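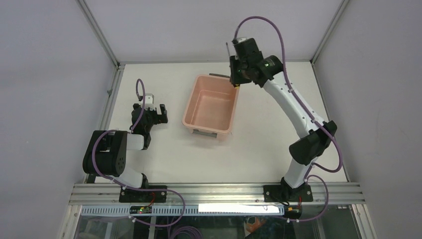
Filed under: Home, Tidying, Small Joys

Posted 15th February by Upstairs on Caron Street

I have a new favourite thing and it's a plastic bin. A salmon-pink one, rectangular, open at the top, with a flat rim the whole way round and sides that slope in towards the bottom. I'm aware that this is a lot of feeling to have about a plastic bin, but I've been using them in every room for weeks and I can't keep it to myself any longer!

It started with the hall cupboard. Regular readers will remember the hall cupboard from last August, when I emptied it on to the landing, found the good torch, felt marvellous for a day and then put everything back in more or less the same heap. What I'd done, I can see now, was sort things beautifully into piles and then give the piles nowhere to live. A pile of gloves on a shelf is a pile of gloves until somebody wants the left one from the bottom, and then it's a landslide.

So this time I went to the bins first. There's a hardware shop in Natard that I've walked past for years (it has the mop heads hanging up outside like onions) and right at the back they had a tower of these, pink ones and a sort of mushroom colour. I bought two pink to see. I went back for more before the weekend was out, and by then the mushroom ones were looking a bit sorry for themselves, so I bought one of those too, and I've regretted it ever since. The pink is so much better. It sounds babyish but it's got plenty of orange in it, like the inside of a shell, and on anything white it absolutely sings.

Why no lid? I used to be a lid person. I had a whole stack of clear boxes with clip-on lids from Kadard and they were very handsome, and I never put a single thing away in them, because putting one glove away meant lifting down two boxes, unclipping a lid, finding somewhere to rest the lid, and by that point the glove was on the banister. With an open top you just drop it in. You can do it walking past! You can do it with a cup of tea in the other hand. My hall has been tidy for longer than it ever has been in its life and I really do put it down to the missing lids.

The other thing I love is the rim. It's flat, so there's something to get your fingers under when you're pulling one off a high shelf, and you can clip a clothes peg to it. I write on the pegs. Wooden pegs, black pen, one or two words at most: HATS, DOG, BULBS. When a bin changes job I rub the peg down with a bit of sandpaper or turn it over and use the back. I did try proper labels, the sticky sort, and they were fine until I wanted to change one, and then I was there with a hairdryer and a butter knife for most of an evening.

How I do a room now

I take one empty bin and put it in the middle of the table. Only the one. Then I go round the room and pick up whatever doesn't belong, and it all goes into the bin with no deciding at all. No "oh, but should this be upstairs", no reading old postcards. When the bin's full I stop and carry it round the house and everything gets handed back to its proper room, and then the empty bin goes back on the table and I start again if I've got the energy. Often I haven't, and that's fine, one bin's worth is a visible difference.

I'd been told to do this with a big bag, and I think a bag is a mistake. Things sink in a bag. You forget them, and then you've got a bag of mysteries at the bottom of the wardrobe until Easter. In an open bin it's all looking up at you, and the sloping sides mean the small bits end up in the middle where you can see them.

The kitchen took three goes. The front room took one and a half, and most of that was jigsaw. We have a 3000-piece harbour that has lived on a board behind the sofa since before Christmas, and I'm delighted to say that the sky is now in one bin and the water in another, and I've been able to hoover back there. Whether the harbour will ever be finished is a different matter.

The bathroom was the nicest surprise. I keep one bin on the shelf over the towels for everything that's a spare (soap, flannels, toothpaste) and the rule is that if it isn't in there, we haven't got one and it goes on the list. I had been buying toothpaste on every single trip to town, just in case. We're set for toothpaste.

Where it hasn't worked

Paper! Don't put paper in them. With the sides sloping like that, envelopes slide down and curl, and anything you've laid flat is bowed by the end of the week. I've gone back to the old Rendalell box files for post and bills, ugly as they are, and they do the job perfectly well.

Tall things aren't a success either. I tried the umbrellas and they just lay about with their handles over the edge, catching my sleeve. Umbrellas are back on the hook.

And I'd say be careful how many you buy. They fit inside one another when they're empty, so they're no trouble to store, and that's exactly the danger. An empty bin gives me the strongest feeling that I ought to find something to put in it. I'm keeping one spare for going round with and trying to be strict about it.

Next job is the shed, which I'm looking forward to more than is reasonable. There are seed packets in there in a biscuit tin, in a flowerpot and in the pocket of a coat, and I'd like them all together before it's time to sow anything. I've already written the peg. I'm also wondering about a bin by the back door for muddy things, as you'd be able to take the whole lot out and rinse it under the garden tap, though it would need to be a colour I don't mind seeing filthy. The mushroom one may get its moment after all.

If you've got open bins at home, do tell me what you keep in yours, especially if it's something odd. I read all the comments, even when I'm slow to answer. And if anybody's found a decent way of storing wrapping paper that doesn't involve standing it in a corner and hoping, I'd love to know, because mine fell on me again on Tuesday.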